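Last touched 14 Aug 2023. Read the "What's wrong with it" section before you download anything.

# jundora-handheld

Recordings from a hand-held gripper, built on a kitchen bench and finished in a shared workshop. The tool has two printed fingers, a trigger and a camera looking down past the fingertips. You hold it, you do a household chore with it, and it saves what it saw. Whether a robot arm can learn much from that is an open question, and I'm less hopeful than I was in April.

The name Jundora is only the name of the build. It isn't a company and there's nothing to buy.

## What's in it

| Item | Value |
|---|---|
| Recordings kept | 495 |
| Recordings thrown out | 787 |
| Main chore | laundry things in and out of a basket |
| Arm used for playback | Momell, second-hand |
| Finger version | 3 |

Yes, more was thrown out than kept. Most of the rejects had tracking that wandered off while the tool was plainly sitting still. A few people have told me to include them anyway and let the model sort it out. I don't believe models sort things out, so they're gone.

## The laundry set

The basket chore was picked for being dull. It mixes something that holds its shape with cloth and mesh that don't, and you can set it up again in under a minute. The white table was a mistake in hindsight. Tracking software wants texture, and a smooth white top gives it very little to hang on to.
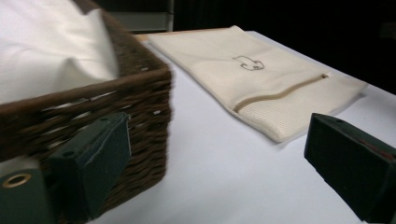

Do I need the same gripper to use these recordings?

You need fingers of a similar width and opening, and a camera mounted in a similar spot. Anything else will load fine and then miss by a finger's width when you try it on an arm.

The version 3 fingers are thick blocks. Thinner ones would get under a flat mesh bag more easily, and I did print some, but they flexed enough to make the recorded opening width meaningless. I took stiff and clumsy over slim and wrong. The STL files for both are in `fingers/`, so you can repeat the argument with yourself.

## Layout

```
jundora-handheld/
 fingers/ STL files, v2-slim and v3
 laundry/ one folder per recording
 calib/ camera calibration, redo this yourself
 tools/ girkska.py, trim.py
```

`girkska.py` lines up the video with the trigger log. It assumes both clocks started together, and they don't always. If the fingers close in the log before they close in the video, pass `--shift` with a value in milliseconds and check by eye.

## What's wrong with it

- Dark backgrounds. The workshop lights cover the bench and not much past it, so the camera's exposure hunts when you tilt up.
- The near end of the basket is often blurred. The lens is focused further out and I haven't fixed it.
- Almost everything was done by two right-handed people.
- Colour is not consistent between sessions. Don't train anything that depends on it.
- The Grgić mount in the early recordings sat slightly crooked. Those folders have `_g` in the name. The correction in `calib/` helps a bit.

## Does it work?

I trained one small policy for 4,000 steps and it could push a basket. It could also push a basket when I'd have preferred it didn't. Marianna Szulc ran the same weights on her own arm and got a decent grab at the rim, then couldn't get it again after moving her lamp. We disagree about how much that first grab counts. I'd say it doesn't, and I won't be putting a success rate in this file until somebody gets the same number on two different days.

## Using it

Take it, change it, print the fingers in whatever colour you've got. Keep this file with any copy you pass on, including the list of faults. If you report a result, say how many tries you made and which finger version you used, or I'll close the issue.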